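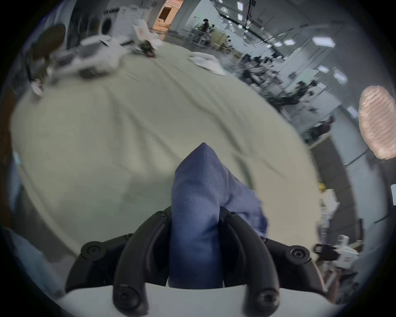 Markent Action Camera Course Index
README, second revision

A list of downloadable video courses and e-books on shooting with small action cameras, gathered from public listing pages. It has 3967 rows. The number sounds better than it is. A large share of those rows are the same handful of courses posted again under slightly different titles, and I would not trust anyone who quotes the row count as a count of courses.

What is in a row

title: as posted, including the exclamation marks
author: often blank, sometimes the name of the person who uploaded the listing
publisher: as posted
running time: in minutes, copied from the blurb
level: beginner, intermediate or advanced, as claimed
topics: free text, split on commas
blurb: the first paragraph of the listing

There are no download links. The first version had them and most were dead, or went to a page that wanted a credit card. The courses themselves are not included either, so please stop asking.

Where it came from

The listings were collected in July with the Rilier scraper, run with its default settings. Rilier claims to catch near duplicates. On this material it caught some and missed plenty, mostly where a seller had put the word "complete" or "ultimate" in front of an old title. Ngozi Odukoya went through 630 rows by hand and marked the ones she believed were reposts. Her marks are in the column called repost_hand. The column called repost_auto is Rilier's guess, and the two disagree often enough that you should pick one and say which.

Known problems

Running times are whatever the seller wrote. Some include bonus material, some include the trailer, and 47 rows give a time that can't be right for a video course (one is longer than a month).

The level field is close to useless. Almost everything says beginner, including courses that spend most of their time on color grading and flat profiles.

Topics were never cleaned up. "Time-lapse", "timelapse" and "time lapse" are three separate topics here. Merge them yourself if you care.

Blurbs are advertising. Lines such as "everything you need to know" have been left in, and they should not be read as a statement about the contents.

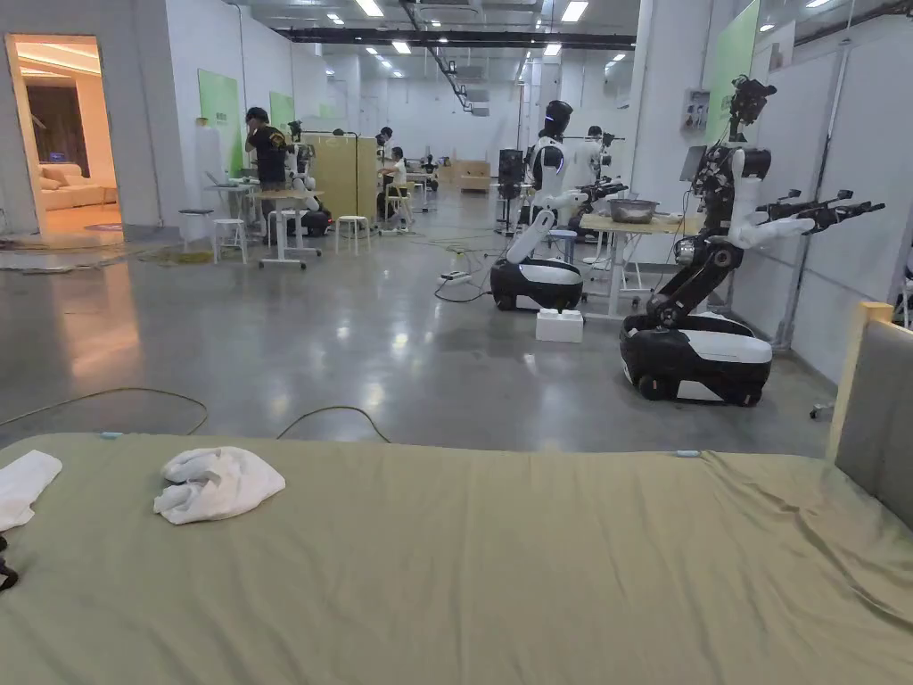
Can the index tell me which course is worth paying for?

Only the seller's side of that is in here. Star ratings were dropped in version 2 - they came from the same pages that were selling the courses, and I saw no reason to believe them.

Files

courses.csv is the main table. reposts.csv holds the hand marks with a short note for each. topics.txt is a plain list of every topic string as found, odd spellings and all. The Nultis export is gone. It broke on accented characters and I have no plans to bring it back.

Use

Fine for looking at how these courses are titled and sold. I'm doubtful about most other uses. The Lawal search demo runs on an older copy and returns reposts first, so don't judge the table by it.

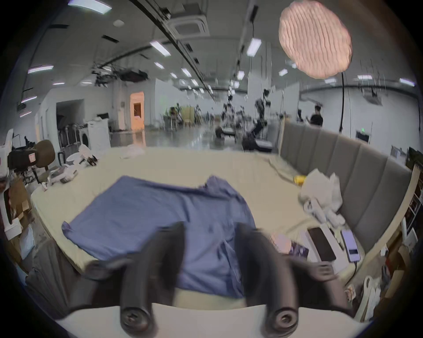 Jacinto Meléndez wrote back that I was being too hard on the topics column, and that after an hour of merging spellings he had a decent picture of which subjects get covered and which get skipped. Maybe so. His merged list is not part of this release, and I haven't checked it against the blurbs.

Corrections are welcome if they come with the row number and the title as posted.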